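14/01/2023

Mat hall, Grønli. Test day 5 of the grip series. In by 8, heating already on for once.

Plan was: finish the sleeve pull set on the old gi cloth, start lapel set on the new Virketti jackets, mat friction if time. Got through the first two. Friction not started.

Sleeve pulls. Clamp at the cuff, load cell no. 2 (no. 1 still drifting, see October notes). Same tape wrap on the cell as last time. Old cloth gives nice clean curves, slow rise, then the little shelf where the weave starts to lock up, then steep. Pull 4 thrown out, cuff slid in the clamp. Pull 9 looks odd in the middle but I kept it, can't find a reason to drop it. Linnea thinks the seam was twisted. Maybe. Look at the seam before every pull from now on, inside and out.

Lapel set. New jackets are stiffer than I expected, even after the washes. Two hands needed to fold the lapel into the clamp and it wants to spring back out. Linnea put a strip of old belt in behind it and that held. Writing it down so we do it the same next time: belt strip, folded once, stitched side toward the cell. Peak on the first good pull was 1531 N, higher than anything from the old cloth. Repeated it, a bit lower, same shape. Don't want to say anything to the club until we have the full set.

Question from Yuxi Liao by mail: do we see any difference between a jacket fresh from the dryer and one that has been fought in for a round. No idea yet. We have only done dry. Would have to be a proper sweat soak or at least a spray bottle and a scale. Put it on the list. She also wants the raw files, not the averages. Fair enough.

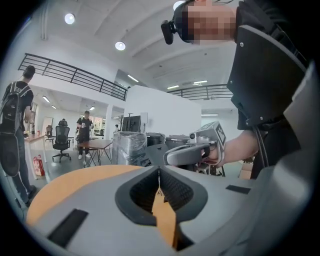

Athletes in at 11. 18 signed up, 15 on the mat, the other three at a weigh-in somewhere. Warmup ran long so we only had the short session. Grip endurance: hang from the rolled jacket on the bar, time to drop, rest, repeat. The juniors go out far too hard on the first hang and then have nothing. Seniors more even. One of the lightweights held on so long that the next pair started stretching again. Third hang is where it gets intresting, the drop from second to third is much bigger in the ones who hook with the fingertips than in the ones who close the whole hand. Small group, don't make too much of it.

Left hand vs right: have not split it out. The sheet has a column for it and half the column is blank. My fault, I was on the stopwatch and writing at the same time. Next time one person does times, one does the sheet.

Also the coach would like the bar lower for the kids. Lower hole on the rack is stripped so no. Needs a new bolt and plate.

Jusico software crashed twice during the lapel set, both times on export. Nothing lost, it writes the temp file first. Work around: save after each pull, export at the end with the live plot closed. The new version is supposed to fix it but don't update in the middle of the series!! Finish this set on the same version.

Zikska tape is down to the last roll. The cheap one leaves glue on the cloth, so order more of the same, wide, white.

Files: lapel folder on the shared drive, named by jacket then pull number. Sleeve pulls still on the laptop, will copy tonight. Linnea Eide has the key to the cabinet til next session.

To do
- cell no. 1, send in or bin it
- seam check before each pull, add line to the sheet
- rest of lapel set, size 170 and up
- ask about a spare jacket for the wet test
- raw files to Yuxi
- plate and bolt for the rack
- mat friction, still. need the sled back from the upstairs room first

Reread the October sheets on the train home. The clamp torque isn't written down anywhere for the first two days. Think it was the same as now, Linnea thinks so too, but there's no note. Marked those days with a question mark in the master table and left them in for now.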